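Pament packing cell: progress report for Billovell
2018-12-04

I'll start with the bad news, as I'd sooner you heard it from me. We lost most of a fortnight to a fault in the right arm, and the Nisbet trial has slipped as a result. The arm was opening its gripper early, part way between tray and box, and it did this on 7 of our first 200 simulated runs. Not a huge number, but on the real cell every one of those is a dropped item, and a person nearby who might reach in after it.

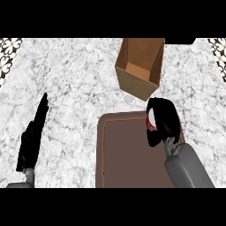

The early release took us ages to pin down. I was convinced it was the grip force, so I spent days fiddling with that and got nowhere (sorry!). In the end we went through the logs step by step, looking at the stretch where the right gripper has its item and is still over the tray, with the lowest corner of the cardboard box close by. The box sits at a slant, and our release check was treating it as square. So the software thought the arm had reached the opening when it was still short of it — and let go. The check now uses the box's angle as well as its position, and I've had 30 clean runs since.

That isn't enough for me to call it fixed. I want the full 200 again, with the box turned to all sorts of angles, before anyone at Zestside switches the real arms on. The stop routine needs work too. When one arm faults the other carries on with its own job, which I noticed back in September and should have pushed harder on. Both will now halt together.

Money is fine, we've spent nothing beyond the plan. What I'd like from you is 2 more weeks on the trial date and a yes or no on the second light curtain.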